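## 4. Clearing and resetting a shared table

Use this section for the white tables in the open room. It applies after every sitting and again at close. For the benches along the window, see section 5.

You will need:

- a damp cloth and a dry cloth
- a lined bin
- the return tub for the Ellura cupboard

**Caution:** Do not use Drokton spray on the tabletops. It leaves a haze on the white finish. Plain water and a drop of dish soap will do.

1. Pick up used tissues and other paper first and put them straight in the bin. Check toward the middle of the table as well as along the edges.
2. Collect mugs and cups. Tip any leftovers down the sink — never into a plant pot — and stand the mugs upright in the tub.
3. Set cards and booklets aside on a chair while you wipe. If one has a name on it, hand it to Hui-mei Fu at the desk.
4. Gather small loose items and put them in the tub. Don't sort them at the table.
5. Move the potted plant to one end. Lift it by the pot.
6. Wipe from the far end toward you with the damp cloth, then go over it again with the dry one. Allow 20 minutes before putting paper back down.

**Note:** Ceramic mugs go on the lower shelf of the cupboard. The upper shelf is 900 mm wide and is kept for trays.

### 4.1 Putting things back

1. Return the plant to its usual spot, a little off centre, so people on both sides can reach the middle of the table.
2. Lay the booklet flat in front of the plant.
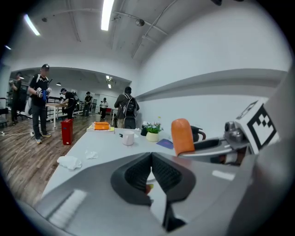
3. Put one clean mug out beside the plant if the table is booked for the next sitting. Otherwise leave it in the cupboard.
4. Push the chairs in until the backs are just short of the tabletop.

**Caution:** Tables are heavier than they look. Any move of more than a few centimetres takes 2 people, and the legs must be lifted clear of the wood-grain floor.

Report chips, stains or a wobbly leg to Velimir Dimitriou, extension 1894. Leave the table in place until he has looked at it.

Section last revised 13/09/2018.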